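From: Capucine Besson
To: Tumdale investment club list
Subject: Re: Invoice notes, anyone tried them?

Léonie Barbier wrote:
> I keep seeing invoice notes on Felano and can't work out what I'd own.
> Is it a loan to the company? And what happens if their customer
> pays late? I have 513 dollars sitting idle and would rather
> not learn the hard way.

Léonie, so glad you asked, I've been wanting to talk about these for weeks!

It isn't quite a loan. A small company has sent a bill to a customer and doesn't want to wait for the money, so it sells the bill at a discount. You buy a slice of it. When the customer pays, you get your slice back plus your share of the discount. The name to look up is the one on the bill (the payer), and I skipped that on my first note because I was so busy reading about the seller.

I have 4 notes right now. Three paid on the day. The other is a bill Navickas sent to a hotel group, my share is 211 dollars, and it's still open. Felano charges the seller a late fee after the grace period and passes most of it on to us, but read the terms on your own note, they're not all the same. 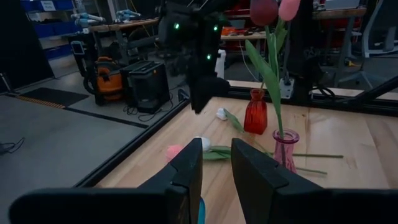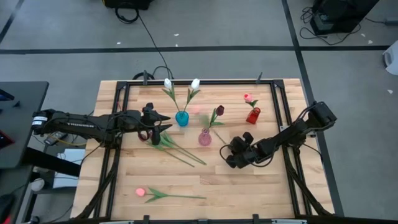
Wooden tabletop with a black frame, both pictures

Two things I'd check before you put anything in. First, look for the word "recourse." With recourse, the seller has to buy the bill back if the customer never pays. Without it, you're the one waiting. Second, see how many of the listings name the same payer. I nearly bought three notes that all hung on Kallovby, and I'd been so proud of spreading my money out!

Oh, and the fee comes off your earnings and not off what you put in. It's on the second page of the statement, in the small table.

I love these. You can see a real bill behind every note, and the terms are short enough that I remember why I bought each one. I'd still start with one small piece and leave the rest of the 513 where it is until it pays.

I'll bring my printouts on Thursday if anyone wants to go through one line by line.

Capucine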